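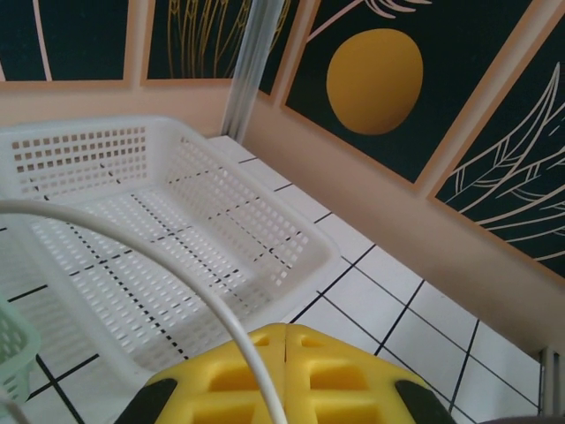
Where Do the Socks Go? Laundry Habits and Losses in a Student Residence

Final report, Introduction to Field Methods
Submitted January 29, 2022

1. Background

Buravance Hall has one laundry room for the whole building, and by the second week of term most residents have an opinion about it. The opinions are mainly that other people leave their clothes in the machines too long and that socks disappear. Our group thought the first complaint was probably true and the second was probably folklore. We were assigned a topic within walking distance, and the laundry room is downstairs.

The literature on missing socks is thin. There is more written about shared resources in general, and the course reader has a chapter on how people invent rules for things like wells and parking. We used that chapter as our starting point. A dryer on a Sunday night has a lot in common with a well, except that a well doesn't have someone's jeans in it.

2. Questions

We set out to answer two things. First, how do residents decide when it is acceptable to remove a stranger's laundry from a machine that has stopped? Second, do socks go missing more often than other items, or are they only noticed more because they come in pairs?

3. Methods

We used a paper survey, a laundry diary and direct observation.

The survey went under every door on four floors and asked for a reply within a week. We received 198 completed forms, which surprised us until we remembered that we had promised a drawing for detergent. One form was returned with only the drawing entry filled in. We did not include it in the 198, but we did put it in the drawing, after some discussion.

For the diary, 26 residents agreed to write down every item they washed and every item that came back, from the start of November until the end of the month. The sheet had columns for shirts, pants, towels, socks and "other." The "other" column turned out to be where people expressed themselves, and we should have designed it better.

Observation was done in pairs, sitting on the bench by the folding table with textbooks open. We wrote down when a machine stopped, when somebody else touched the contents and where the contents were put. We did not record names or room numbers. We posted a notice on the door saying a class project was in progress, as the ethics form requires. It is possible that this made people behave better. It is also possible that they did not read it, as they do not read any of the other notices on that door.

4. Findings: waiting and moving

The most common answer to "How long should you wait before moving someone's clothes?" was 10 minutes. The most common answer to "How long should other people wait before moving yours?" was 15. We consider this gap the main finding of the report.

What we saw from the bench did not match either number very well. Some people waited politely, checked the hallway and then waited again. Others opened the door while the drum was still slowing down. Washer loads were moved with more hesitation than dryer loads, and several survey comments explained that wet clothes feel more private. Nearly everyone who moved a load put it on top of the machine. The folding table was used less, even when it had space on it.

Folding somebody else's clothes was rare and, according to the comments, not appreciated. One respondent described it as "worse than the floor."

5. Findings: socks

Socks do go missing. In the diaries they were the item most often marked as not returned, but they were also the item people washed most of, and once we allowed for that the difference shrank considerably. Towels were lost at a rate that should embarrass everybody involved, given their size.

We then asked the diary group to search their rooms. A good share of the missing socks were found inside fitted sheets, in sleeves or at the bottom of the bag used to carry the laundry upstairs. A few had never been washed at all and were under beds. Two participants found socks that belonged to each other, although they live on different floors and had not met. They have declined to be studied further.

6. Problems with the study

The diary was more work than we had told people it would be. Toward the end of the month several sheets show exactly the same load every week, down to the towels, and we suspect these were filled in at one sitting. We kept them in and marked them.

Our observation times were also uneven. All of us were free on weekday afternoons and nobody wanted the late shift, so our data on nights is mostly hearsay. Finally, one dryer was out of order for part of the month, which made people less patient than usual and us more popular as a source of information on which one.

7. Recommendations

A printed card with a space for a finishing time could be kept beside each machine. Residents who wrote comments liked this idea, provided that others used it first. We also suggest a lost-sock line, with clothespins, along the back wall. The hall office has said it will consider the line if the group buys the clothespins.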